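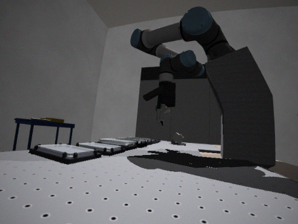 Chaque année, en février, les promesses reviennent : le robot qui range, le robot qui trie, le robot qui vide le lave-vaisselle pendant que vous dormez. Cette fois, la brochure de Varton parle d'une machine « prête pour l'atelier et bientôt pour la maison ». Je veux bien qu'on m'explique ce que recouvre ce bientôt. Dans la simulation, tout est réuni pour que le bras réussisse : un grand plateau blanc percé de trous réguliers, quatre bacs plats et vides alignés à gauche, un seul petit objet gris pâle sous la pince entrouverte. Pas de chaussette, pas de miettes, pas de facture oubliée sous un bol. Ma table de cuisine n'a pas cette allure, et l'établi de mon beau-frère encore moins.

Je ne reproche pas aux ingénieurs de travailler en simulation. On y casse des choses sans rien payer, on recommence la nuit, on change un réglage et on relance. Ce que je leur reproche, ou plutôt ce que je reproche à ceux qui vendent leurs résultats, c'est de passer sans prévenir d'un monde à l'autre. Cluvarex annonce un taux de réussite de 90 % sur 1 000 prises. Des prises de quoi, dans quel éclairage, avec combien d'objets posés les uns sur les autres ? La fiche n'en dit rien. Et 90 %, pour une corvée, c'est médiocre. Sur 100 assiettes, cela en fait dix par terre ou restées dans l'évier. Un apprenti qui tiendrait cette moyenne ne finirait pas sa période d'essai.

J'ai passé une matinée chez Trasuler, qui fabrique des ferrures et emploie depuis l'hiver un bras de tri. Rawiri Tuhiwai, le chef d'équipe, n'est ni hostile ni émerveillé. Le bras prend des pièces dans une caisse et les dépose par modèle. « Il est régulier quand la caisse est bien remplie, dit-il. Quand les pièces s'accrochent entre elles, on y met la main. » Il y a mis la main plusieurs fois pendant ma visite. Pour que la machine travaille, il avait fallu refaire l'éclairage, changer les caisses et demander au fournisseur de livrer les pièces graissées à part. Ce travail-là n'apparaît dans aucun calcul de productivité que j'aie pu lire.

On me répondra que le lave-linge aussi a exigé qu'on adapte les maisons. C'est vrai, et c'est même le meilleur argument des optimistes. Mais le lave-linge n'a jamais prétendu plier les chemises. Il fait une chose, dans une cuve fermée, et il nous laisse tout le reste — vider les poches, séparer les couleurs, étendre, repasser. Le bras généraliste, lui, prétend s'occuper du reste. Or le reste est mou, froissé, transparent, collant, rangé derrière autre chose. Il faut aussi savoir si le papier qui traîne est un dessin d'enfant ou un emballage.

Le rapport Obradović, que tout le secteur cite cette année, compte 648 tâches ménagères « automatisables ». J'ai parcouru la liste. « Saisir une tasse » et « poser une tasse » y figurent sur deux lignes distinctes. À ce compte, faire le café représente jusqu'à 12 tâches et je suis moi-même un prodige dès sept heures du matin.

Je ne dis pas que rien n'avance. Des bras qui déplacent des pièces rigides d'un endroit connu à un autre, les usines en ont depuis longtemps et elles ont raison de les garder. Mais avant de signer quoi que ce soit, je demanderais aux vendeurs une démonstration chez le client, un jour ordinaire, sans ranger avant, et avec la liste des interventions humaines affichée à côté du taux de réussite. Varton, à qui j'ai posé la question, m'a renvoyé la brochure.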